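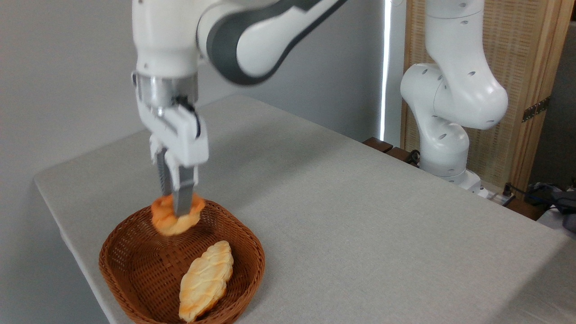

Bread on the table ought to be free, one reader wrote after our last piece on restaurant bills, and if a place wants to charge for a roll it should at least bring a warm one. Several others said much the same. So we went to see the woman who has baked the dinner rolls at Oltmanns for most of her working life, and asked her what she made of it.

She asked us not to use her name. The rolls go out under the bakery's name and she prefers it that way. She talked to us in the flour store after the morning bake, sitting on an upturned crate, with a mug of tea that she let go cold.

Oltmanns makes loaves for its own shop at the front, but the rolls are for restaurants. On an ordinary day they bake 400. They go out in trays before lunch, and a smaller lot goes in the afternoon to two places that only open in the evening.

"People think the restaurant makes it," she said. "I don't mind that. The waiter says it's fresh this morning and that's true, it was. He doesn't have to say where."

On the question of paying for it, she was slow to take sides. When she started, every restaurant she supplied put the bread down without being asked. Now three of her customers charge for it, and one of those, Tindier, has it on the menu as a dish of its own with butter and a spoonful of something pickled.

"I was against it to begin with," she said. "I thought it was mean. Then the chef at Tindier rang me up and wanted to talk about flour. In all those years no chef had rung me about flour. They rang if the van was late. Once they've got to sell it they want to know what's in it."

She changed the roll for them. It has a little rye in it now, and more water, and the dough sits overnight in the cold room. It costs more to make, and Tindier pays more for it. Her other customers still take the plain one.

The plain roll is what she wanted to talk about most. It is made with white flour, milk, a bit of butter, salt and yeast, and she has altered it very little. The dough is mixed in the evening and shaped by hand before it is light. She said shaping is the part that people find hardest to learn. You roll the piece under a cupped hand until the skin goes tight, and if you stop too soon it spreads out in the oven, and if you go on too long the skin tears.

"You can tell in a week if somebody's going to get it," she said. "I don't mean be quick. Quick comes later. I mean whether they can feel it go tight. I had one lad who was very strong and very willing and he made flat rolls for a month. He's on the loaves now and he's good at it."

We asked what made a roll good for a restaurant, as opposed to one you would take home. She said size, mainly. It has to be small enough that a person can eat it and still want their dinner, and it must not drop crumbs all over the cloth. A hard crust is nice but it makes a mess, and older customers don't thank you for it. She once sent out a batch with a proper thick crust as a trial and had a complaint about a tooth.

"It wasn't the roll," she said. "The tooth was going anyway, they told me that later. But I didn't send them again."

Warmth came up next. Our reader's point was that a paid-for roll should be warm, and she agreed, but said most restaurants go about it badly. They put the rolls in a hot oven for too long and the outside dries. Or they warm the whole lot at the start of service and leave it standing under a cloth, which makes the crust go leathery. Her own advice is to warm a few at a time for a few minutes with a splash of water in the bottom of the oven.

"I've written it on a card and put it in the trays," she said. "I don't know if anyone reads it. One of the cards came back to me with a drinks order on the back."

She feels the same about butter. It should be soft. She would sooner have a worse butter that spreads than a very good one straight out of the fridge, which pulls the middle out of the roll. When she eats out herself, which is not often, she puts the butter next to the candle if there is one.

Then there is the waste. This was the one subject on which she was plainly cross. In the years when all the bread was free, she would go round to a customer's back door to pick up her trays and see bags of it put out. Whole rolls, some of them. Health rules mean that bread which has been on a table can't go to another one, whether anyone has touched it or not, and she thinks that's right, but it is hard to look at when you have been up since one in the morning.

One of her customers, Jideo, kept a record for a while at her request. It is a small place, with one room and a short menu. Over a single week in February they threw away 104 rolls that had been put out and left. After that they stopped bringing bread automatically and began asking people if they wanted it. They don't charge. Their order with her went down, and she lost some money by it.

"I did lose by it," she said. "I'd asked them to count, so I could hardly moan. But I'd sooner sell fewer and have them eaten. My husband doesn't agree with me there. He does the invoices."

We put it to her that asking might be the answer for everybody, and that the row about charging would go away if restaurants simply asked first. She thought about that for a bit. She said it works at Jideo because the staff are good and the room is small. In a big dining room they forget to ask, and then the customer feels hard done by, having seen the next table with theirs.

"And some people like it to just come," she said. "You've sat down, you've had a bad day, you've not even looked at the menu and there's something to eat. I like that too. I can see both sides of it and that's no use to you, is it?"

Does she think bread should be free, then? She said a plain roll, yes, if the customer wants one, and the cost should be in the price of the meal, where it always was anyway. If a restaurant is doing something special with it, let them charge. What she doesn't like is the plain roll with a price on it. She makes those rolls and knows what they cost, and she has seen what gets asked for them.

She wouldn't tell us which restaurant she had in mind. She did say that it was not Tindier.

Oltmanns is not taking on any more restaurants at present. The oven would manage it, she said, but the people wouldn't. There are nine of them, counting the driver, and finding a tenth who will work nights has been difficult. They did look at buying in part-baked rolls to fill the gap, and a supplier sent samples. She ate one and gave the remainder to the driver's chickens.

Before we left she took us through to the front and put six of the plain rolls in a bag, and told us how to warm them. A few minutes, a splash of water in the bottom of the oven, and don't go off and answer the telephone.

The shop at Oltmanns sells the plain roll singly and by the half dozen. The rye one is made only for Tindier and is not on sale at the counter. If you have views on paying for bread, or on anything else that turns up on the bill, the letters page is open as usual.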